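Last updated: August
Reading time: 2 min
Print this page | E-mail this page

Drokley Adds Fitted and Flat Sheets to Its Itard Bedding Line

STUSTNESS – Drokley has extended its Itard line of contract bedding with fitted and flat sheets for guesthouses, student housing and short-stay rentals. Both are woven from a cotton and polyester blend at the Lamptey mill and are sold in packs of 2.

The fitted sheet has elastic on all four sides. Corner seams are double stitched, and a woven label at the foot end shows the size. Colors are white, stone and sage.

"Laundry managers asked for a sheet that can be sorted without unfolding it," said Kadri Baranauskienė, product manager for bedding at Drokley. "The label position was changed for that purpose." 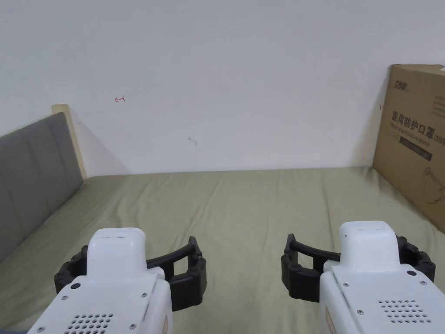
Availability and Orders

Itard sheets ship from the Stustness warehouse starting in August. The minimum order is 57 packs per color. Orders of 500 packs or more are delivered on pallets at no added charge. Existing Itard pillowcases remain in the catalog under their current item numbers.

Wash instructions and size charts are supplied with each carton. Swatch cards are available on request.

Trade contact: Ademir Siqueira, Contract Sales, Drokley, extension 114

Print this page | E-mail this page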